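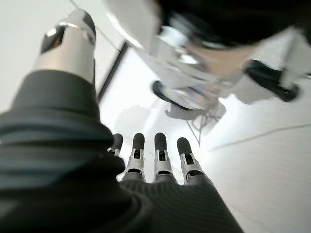 List Home | Messages | Members | Files | Help

Subject: Re: Proposed changes to interlibrary loan charges

Dear colleagues,

Thank you to the member libraries that have responded to the draft schedule. The Pevenora Regional Library Service has considered the points raised by Golville and provides the following clarification.

On 14-day recalls, the existing arrangement stands. A lending library may recall an item once the initial loan period has ended, and the borrowing library is expected to dispatch it by the next courier run. The Friday run continues to serve Haslam and Golville.

> Golville Library wrote:
> We support a single charge across the region but are
> concerned about the replacement fee. A flat $45 is well
> above the value of most paperback fiction. Could the
> Service also confirm whether large print and local
> history items are covered by the same schedule? Our
> branch had 38 requests for large print in May and the
> answer will affect our budget.

The replacement fee of $45 applies only where the catalogue record carries no purchase price. Where a price is recorded, that price will be charged. Libraries are asked to check older records for missing prices before the new schedule takes effect.

Large print items are included in the schedule on the same terms as general stock. Local history items are excluded. Requests for such material should be directed to the holding library, which may offer copies of up to 100 pages without charge. The Hornik collection remains available for supervised use at Haslam only.

The annual cap of 200 subsidised requests per branch is unchanged. Requests cancelled by the lending library do not count toward the cap.

Further comments should be sent to this list under the same subject line. A revised schedule will be circulated to all members prior to the next regional meeting.

Regards,
Resource Sharing Office
Pevenora Regional Library Service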